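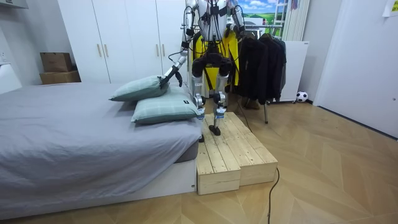

Small Film Distributors and the Release of Subtitled Features
Project report, Media Industries module
Ha-rang Cheon and Verena Widmer

1. Background

Our project looks at how a small distributor brings a foreign-language feature to cinemas and then to home viewing. Most of the reading on our module deals with large companies that finance, sell and release their own titles. We wanted to look at a firm that only buys finished films and has to earn its money back from a limited territory.

The firm we studied is Aebischer, which buys rights for Switzerland and Austria. It releases a handful of titles a year and has a small office where the same people handle buying, publicity and bookings. We chose it because Verena had done a work placement there and the staff were willing to share admission figures for one title.

2. The film

The title is Pumamton, a Korean-language family drama. Aebischer bought it at a market screening on the strength of a half-hour extract, before the final sound mix was done. The sales agent was Grevano. The contract covered cinema, disc and video on demand, with television held back for a later deal.

A rights contract of this kind usually has a minimum guarantee, which is paid whether or not the film does well. Aebischer would not tell us the sum, and we have not tried to estimate it. We were told that the guarantee was paid in 2 parts, one on signature and one on delivery of the materials.

3. Method

We carried out 3 interviews with staff, each lasting under an hour, and took notes by hand. We read the release plan and the press folder. Ha-rang also compared the German and French subtitles with the Korean dialogue for the first reel — this took longer than planned and we stopped there. 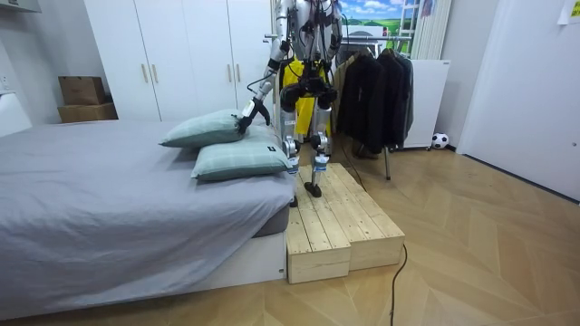 The admission figures came from the booking sheets that cinemas send back each week. We added these up ourselves and checked the totals against the distributor's own. In one case a cinema had reported the same evening twice, and we removed the second entry.

4. Results

Pumamton opened in February. German-subtitled screenings sold 2958 tickets over the whole run and French-subtitled screenings sold 2214. The staff had expected a wider gap, as most of the bookings were in German-speaking towns. They put the French result down to one cinema that kept the film on in the early evening after others had moved it to the afternoon.

Publicity spending was mostly on posters and preview screenings. The online trailer was cut by Pudus, an outside editing firm, and delivered late, so it ran for a shorter time than the plan allowed. We could not separate its effect from that of the newspaper reviews.

The home release followed once the cinema run had ended. Figures for it were not ready when we finished, and we have left them out.

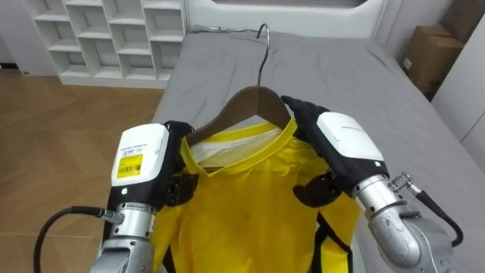 Figure 3. Yellow shirt on a wooden hanger, held above the bed.

5. Limits of the study

We looked at one firm and one film, so the results cannot be applied to distributors in general. Verena's placement made access easier, but it may have affected what the staff chose to tell us. We also had no figures from the sales agent, who did not reply to our second email.

If the project were repeated, we would ask for the home viewing figures at the start and agree a date for them. We would also leave out the subtitle comparison or give it to a separate group, as it needs its own method. Our interview notes and the weekly totals are kept in the module folder.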